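April 25, 2023
Film workshop notebook, subtitling and print check

Finally got through all of Voltetari in one sitting! Kirstin Crichton brought the drive over at lunch and we ran it start to finish on the big monitor. It's a small two-hander, a mother and a grown son sharing one room in Illaneck, and I loved it more than I did in March, when all I had was the first reel with no subtitles.
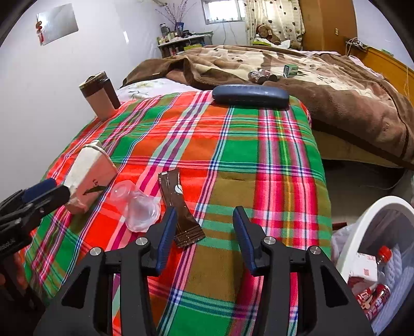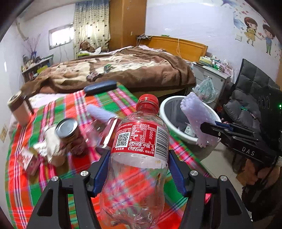
How much of the film is still without subtitles?
Only reel four, with 103 lines left out of 1177. Everything before it is timed and has had one read-through.

The Mazandarani songs are the best part of the job so far. The son sings under his breath while he cooks, and the mother answers from the other side of the curtain, half a verse late. I had been putting both voices on one card, and it killed the joke. Split them, let hers hang for eight extra frames, and suddenly it's funny – really funny, Kirstin laughed out loud.

Things to fix:
- Line 829, "he isn't your uncle" should be "he was never your uncle." Big difference for the ending.
- The cat is Oreo in the dialogue list and "the cat" on the cards. Use Oreo everywhere.
- Italics on the radio voice, none on the phone voice.
- Music drops out for nearly a second at the reel two change. Check against the other drive before blaming the file.

Kirstin thinks the coming-out talk on the stairs needs fewer words on screen and I agree. The actor does so much with that long breath before he speaks! I cut two cards down to one and left the breath alone. Will look at it again tomorrow with fresh eyes – the second half of that talk still reads too fast for me.

Recent entries
Voltetari, reel one notes
Splitting cards for overlapping voices
Songs: translate or leave?
Color check on the big monitor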